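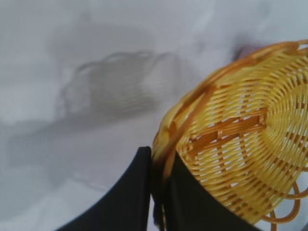

Yellow woven basket with a braided rim and looped trim.

Baskets and Small Items: Common Questions

Do you take woven baskets?
Yes. Bakmont takes bread baskets, fruit baskets and other small ones, in natural or synthetic weave. Empty them before you bring them in.

How do I clean one with a tight weave?
Use a soft dry brush first and work from the center of the base out to the rim. Crumbs sit in the gaps between the strands. If the basket is a plastic type, you can wipe it with a damp cloth and mild soap. Natural fiber should only be wiped lightly and left to air dry overnight.

Some of the loops on the edge are bent. Is that a problem?
No. Bent loops are fine. Broken strands with sharp ends are not — please trim them or keep the basket at home.

Can I stack baskets in a box?
Yes, if they are close in shape. Put paper between them so the trim doesn't catch. We can't accept any box over 70 pounds.

What about small soft things?
They go on the white sorting surface and are checked one at a time. Sponges have to be new and in their wrapper. Plush and rubber toys can be used, but they must be clean.

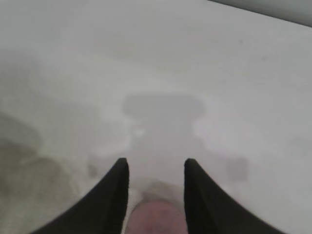
Small pinkish item on a white surface.

Do I need to label anything?
Only sets. Write the number of pieces on a slip and tape it to the largest one.

When can I drop off?
From 9 in the morning until 4 in the afternoon, at the side door of the Civer building. Ring the bell if the door is shut.

Who do I ask about a large load?
Izzati Nasution, extension 733. Call before you load the car if you have more than 13 boxes.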